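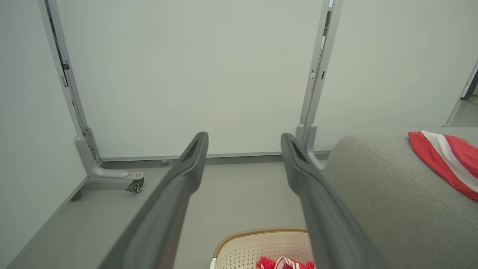

I get one question more than any other on this page, and it's some version of "can I buy something that will do my laundry yet?" I asked it myself in February, standing over 61 clean socks that didn't seem to know each other. So I've spent a few weeks reading, watching demo clips at half speed, and bugging people who know more than I do. Short answer: sort of, slowly, and you'll still be folding on Sunday.

## Laundry, the part that isn't washing

Washing and drying have been done by machine for ages. It's the stuff on either end that's hard, the picking up and the putting away. A shirt tossed over the arm of a sofa has no fixed shape, and two fingers have to find an edge, pinch one layer and not the upholstery under it, then get the whole thing into a basket without a sleeve trailing over the rim. You and I do that while talking on the phone!

Siiri Zariņš tests arms for a small outfit called Tadden, and she told me the basket matters almost as much as the robot. Her tips, which I've started using on my own household (two teenagers, so the skill level is comparable):

- Use a wide, open basket with a rim that stands up by itself. Floppy bags close up just when you need them open.
- Park it right next to where the clothes land. Ours now lives beside the sofa.
- Plain upholstery under bright clothes is easier than the same colors on top of each other. Gray couch, red shirt, no problem. Black leggings on a black chair, good luck.
- Leave it crumpled in the basket. Folding something that's headed for the wash is a waste of anybody's evening, human or otherwise.

As for folding, the Tadden arm took 354 seconds on one bath towel the day she timed it. It was a nice fold, I'll give it that. I can do the whole linen closet in that time (badly).

## Floors

Floors are where you can spend money today and be happy. My Bimard vacuum has been going for two years and I'd replace it tomorrow if it quit. But it has opinions about furniture feet. Anything with a curved metal foot or a low base is a ramp as far as it's concerned, and it will climb up and sit there beeping. Rolling whiteboards, clothes racks, floor lamps, those bouncy chairs with the bent frame, same trouble.

Lock the casters, push the thing flat against the wall, and get down and look along the floor before you press start. Loose screws, washers, hair ties and Lego all go in a jar. I keep mine on the windowsill, and I've stopped trying to work out what any of it came off of.

## Dishes

Nope. Zoila Betancur has watched a Kairys machine load plates, and she says plates are fine, glasses make her nervous, and a greasy pan is still your job. Scrape and soak while you're waiting for the future.

## In the shop

My brother-in-law's shop got a quote on a Fliltik arm to feed his drill press: $2,669 for the arm and another 700 for the gripper. For drilling the same hole in the same bracket all day, it can make sense. For sorting the offcut bin, no. Same rule as at home, really. If the parts show up in the same place facing the same way, a machine has a chance, so build yourself a simple tray or a stop block first. You may find the job goes so much faster by hand that you put off buying anything, like he did.

I'm going to try a sock-matching contest next, me against whatever Siiri will let me borrow. If you've got a home robot that does something other than vacuum, write and tell me what it cost and what it broke.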